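Plandale Plant Sets Aside Money for Second Picking Cell

October 28, 2021

Macaraeg, the parts packing company on the east side of Plandale, will buy a second robot picking cell next year and pay for it out of its regular equipment budget. The order goes to Plekex in March. The first cell handled 1,754 test picks before managers signed off on the plan.

Operations manager Zhuoran Lu said the company had looked at leasing but decided against it. "The lease made sense for one year and stopped making sense in the second," Lu said.
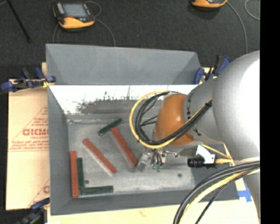 Spending on the arm itself was settled early. Most of the debate was over smaller items — bins, cables, spare fingers for the gripper — that had no budget line the first time. The metal bin in the test cell is held with clamps, its inside walls and floor are scuffed and scratched, and Lu wants fixed mounts priced into the new order. Bins and mounts together are capped at $2,000, with another $600 for cable covers.

Guoqing Yu, who keeps the maintenance schedule, asked for 298 hours of paid training to be spread over both shifts. That request is still open.

Clisier, a local electrical contractor, will run power to the new cell in the spring.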